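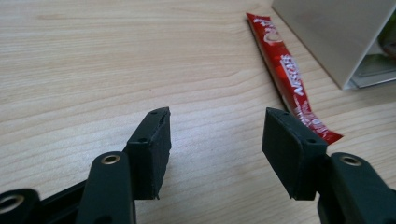 Bronum Well Records

Version notes

Tables of gas well completions and monthly output for the Bronum field, put together from operator filings and checked against the paper logs where those survive. Maintained by Erzsébet Veres and Bence Major. Last updated 3/20/22.

Contents

wells.csv has one row per well, 436 rows in all. Columns are well_id, pad, operator, spud_date, completion_date, total_depth_m and status.

output.csv has monthly gas and water volumes by well_id. Gas is in thousand cubic meters at standard conditions. Water is in cubic meters.

pads.csv lists the pads and the gathering line each one feeds. Coordinates are given to three decimal places.

Coverage

Output figures are complete for 306 wells. For 156 of these, the monthly values were typed in from scanned sheets by Tímea Győri and then read back by a second person. The rest came from operator spreadsheets.

The Kazmi pads changed operator partway through the series. Rows before the change carry the old operator name, Voso, and rows after it carry Brudden. Well IDs did not change.

Known problems

19 wells have no completion date. Leave these out of any time-to-first-gas work.

September output for the Kazmi pads was reported as one pad total. We split it evenly by well and set the flag column to S.

Water volumes of zero can mean no water or no reading. The filings do not tell the two apart.

Status "suspended" covers both shut-in wells and wells waiting on a line connection.

Loading

Read well_id as text. Some IDs start with a zero and most spreadsheet programs will drop it. Dates are year-month-day. Missing values are blank.

Corrections

Send corrections to Bence Major with the well ID, the month and a copy of the source page. Noboru Kobori supplied the depth corrections in this version.

License

Free to use and share with credit to the maintainers. The scanned sheets are not included.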